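From: Siwan James
To: workshop-arm list
Subject: Re: Book pick, fingers landing flat on the cover

Titilayo Okonkwo wrote:
> I ran your Skuvum scene on the shop machine last night. The planner
> is happy and the arm gets over the book every time, but the approach
> is straight down and the fingers end up pressing on the cover. Is the
> grasp frame meant to be at the middle of the book, or at the spine?
> Also, what step size are you using? Mine jitters on contact.

Middle of the book in the version you have, and that's the fault. A closed book lying flat is wider than our fingers can open, so a top grasp was never going to work. I left the default grasp generator on when I moved the scene over from Cai and it picks the centre of whatever mesh it's handed.

Step size is 2 ms. I had the same jitter at 4. Check that your config isn't overriding it, as the loader reads the shop defaults last.
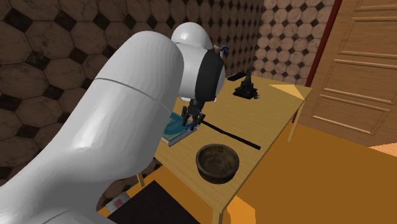

I've tried two changes since. The first moves the grasp frame to the long edge and tilts the wrist so one finger goes under the cover. In simulation that fails whenever the lower finger meets the table, and I don't trust the contact model enough to tune around it. The second pushes the book until it overhangs the near edge of the table, then grips it from the side. Slower, but the planner found a path in 452 of the 3,000 starts I gave it, against 15 for the tilt. Most of the misses are the elbow running into its joint limit, so shifting the base should help.

The bowl and the rod are collision objects only for now. Please leave them in. The rod is thin enough that the planner will happily sweep through it if you loosen the padding, and I'd like to catch that before we run it on the bench.

Still to do on the real arm:

- shim the base plate (it rocks)
- reprint the finger pads in the softer filament
- measure the friction of the tabletop, the value in the file is a guess

Could you send me the wrist cable length you settled on? The Mitex drawing gives one figure and the part in the drawer doesn't match it. I'll be in the workshop after 6 pm if it's easier to measure it there.

Siwan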